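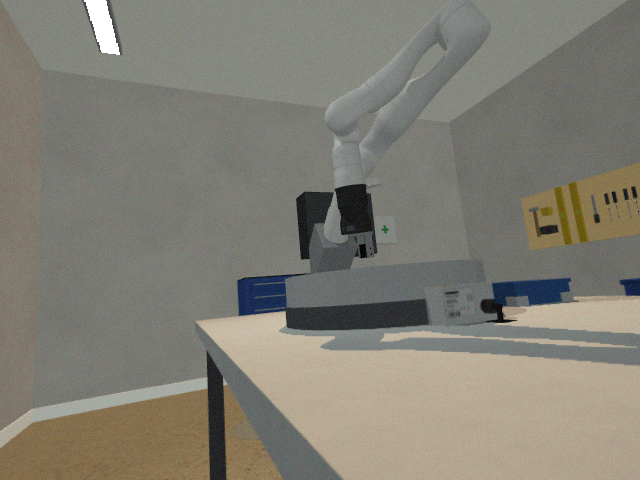
Paso 1. Prepara la escena antes de grabar nada

Sé que dan ganas de ponerse a teleoperar en cuanto carga el simulador (a mí me pasa siempre), pero los diez minutos que dediques ahora a revisar la mesa te van a ahorrar una tarde entera de borrar episodios. En este tutorial trabajamos con la escena de taller de Skerkance: el brazo blanco sobre su base redonda, la pinza vacía, las cubetas azules y los bloquecitos grises al fondo de la mesa. La tarea es de lo más humilde, coger un bloque y dejarlo dentro de una cubeta, y por eso mismo es estupenda para aprender a recoger buenos ejemplos.

Abre la escena y comprueba lo siguiente:

- La pinza empieza abierta y sin nada agarrado.
- El brazo está en la postura de reposo, recogido sobre su propia base.
- Los bloques están apoyados en la mesa y no flotan ni un milímetro. Si flotan, deja correr la física un par de segundos y vuelve a guardar el estado inicial.
- La semilla es 2248, al menos en la primera sesión, para que tus resultados se puedan comparar con los míos.

No quites el decorado. El armario de herramientas, el panel con el martillo y los destornilladores, el cartel de primeros auxilios de la pared... todo eso se queda. Yo al principio lo borraba para que la simulación fuera más ligera, y la política resultante se perdía en cuanto había algo detrás de la mesa.

Paso 2. Conecta el mando y haz unas pasadas de calentamiento

Jalla, el módulo de teleoperación, reconoce casi cualquier mando con dos palancas. La izquierda mueve la muñeca en el plano de la mesa, la derecha sube, baja y gira, y el gatillo cierra la pinza. Baja la sensibilidad a la mitad de lo que te pida el cuerpo, de verdad, porque los movimientos bruscos quedan grabados y el modelo los copia con un entusiasmo tremendo.

Haz tres pasadas completas sin grabar. Fíjate sobre todo en la salida desde el reposo: conviene subir un poco antes de avanzar hacia la mesa, para no rozar la carcasa de la base con la punta de la pinza.

Paso 3. Graba las demostraciones

Pulsa grabar, espera a que el contador se ponga en verde y empieza. Un episodio va desde la postura de reposo hasta que el bloque queda suelto dentro de la cubeta y la pinza se ha retirado. Para esta tarea yo uso 300 episodios, repartidos en varias sesiones cortitas (si haces más de una hora seguida te vuelves descuidado y se nota muchísimo en los datos).

Cambia cosas entre un episodio y otro: mueve los bloques, gíralos, desplaza un poco la cubeta de destino, varía la dirección de la luz para que las sombras caigan de otra manera. Y si fallas un agarre y lo corriges con calma, ¡guárdalo! Esas recuperaciones valen oro. Lo que sí hay que descartar son los episodios en los que te quedaste parado pensando o en los que el bloque acabó en el suelo.

Paso 4. Repasa y etiqueta

Con el visor Shukla puedes ver los episodios a velocidad doble. Yo les pongo una de estas etiquetas: «limpio», «con corrección» o «descartar». Anota también qué bloque cogiste, que luego se olvida.

Paso 5. Exporta a Allitz

En el menú de exportación elige frecuencia constante, marca la casilla de estados de la pinza y deja sin comprimir las posiciones articulares. Reserva 2 sesiones enteras para validación, sin mezclar episodios sueltos de unas y otras, y lanza un entrenamiento corto antes de grabar más. Si el brazo llega bien hasta el bloque pero cierra la pinza demasiado pronto, vuelve al paso 3 y graba acercamientos más lentos, con una pausa pequeñita justo antes del agarre.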